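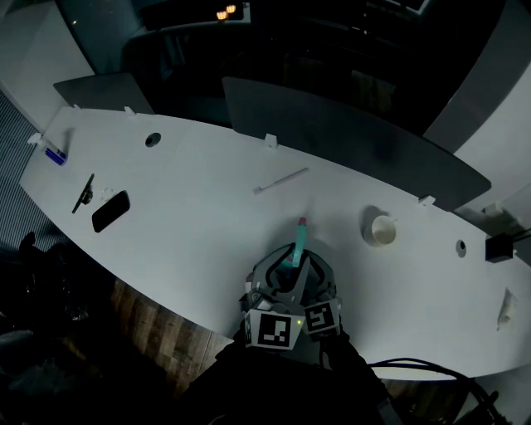 I've worked at Kurura for nine years, most of them at a packing bench, and for the first eight I could have told you my job in one breath. You take the parts out of the bin, you look them over, you put them in the tray the right way up, and you send the tray along. That was the whole of it, and I was good at it, and I don't mind saying so.

In October the company brought in the arms. The firm that makes them is called Skudine, and they sent two very polite people who stayed with us for a week and ate lunch with us every day, so I can't say a bad word about them. The arms now do the trays. They do them more slowly than I did, at least for now, but they do them through the night, and you can't really argue with that (I tried, a little, at the first meeting, and then I sat down again).

What I want to write about, though, is the other thing that came with them, which is the teaching. Nine of us from the packing floor were asked if we'd like to move upstairs and show the machines how to handle things. You hold a gripper in your hand, the same sort of gripper the arm has, with the black-and-white squares on the front so the computer knows where it is, and you pick things up and put them down. A pen, a cup, a phone, whatever is on the table. Then you do it again, starting from somewhere else. My best day so far is 255 good tries, and my hand felt every one of them on the bus home.

I went into it with a heavy heart, if you want to know. My sister asked me over dinner whether I wasn't just training my own replacement, and I didn't have an answer ready, so I passed her the potatoes. I've thought about it a great deal since then, and I've come around to an opinion, or most of one.

My opinion is that the work upstairs is skilled work and ought to be paid as skilled work. At the moment it is paid at the packing rate. The reason we were given is that it needs no qualification, and it's true that there's no certificate for it. But I had to learn it, and learning it was hard! When you pick up a thin stick with your fingers, you do a dozen little things that you've never once noticed. You roll it a bit, you let it settle, you squeeze less than you think. With a gripper you have two jaws and no fingertips, and you have to find another way of doing every one of those things, and do it smoothly, and do it so that a machine could follow along behind you. It took me weeks before my tries stopped being thrown out. The young man beside me, who is good at computer games and expected to be good at this, took longer than I did, and I'll admit that cheered me up.

Where did I get it from, if not from the bench? Thirty-one years of handling small things for a living, here and at Darura before that, must count for something. When the arms downstairs kept tipping parts over in the tray, the engineers looked at their screens for two days. One of the women from the old night shift watched for ten minutes and told them the arm was letting go before the part had touched bottom. She was right, and they fixed it that afternoon, and she got a thank-you and a coffee. I don't want to be unkind about the coffee. It was meant nicely. But an outside adviser would have sent a bill.

There are 67 people still on the packing floor, and they are the ones I worry about most – more than I worry about myself. They haven't been told what happens in spring. I understand that managers don't always know, and I'd far sooner hear "we don't know yet" than hear nothing. People can plan around a maybe. They can put off buying the car. Silence is much harder to live with, and it goes home with you and sits at the table.

I do like some of it, and it would be wrong to leave that out. The room upstairs is quiet. I used to have to shout to be heard at the bench, and now I can hear the person across from me humming. My back is better than it has been since my forties. When I go down and see an arm reach for a part from the side, a little low, the way I do it, I feel something I can only call pride, and then right after it I feel something else, and the two haven't settled their differences yet.

So if anyone from the front office at Kurura is reading, I'd ask for a pay grade with a proper name, open to anyone on the floor who wants to try for it, and a plain letter to the 67 before the spring orders come in. The letter could be half a page. I'd be glad to help write it, on my own time, and I'd bring the coffee.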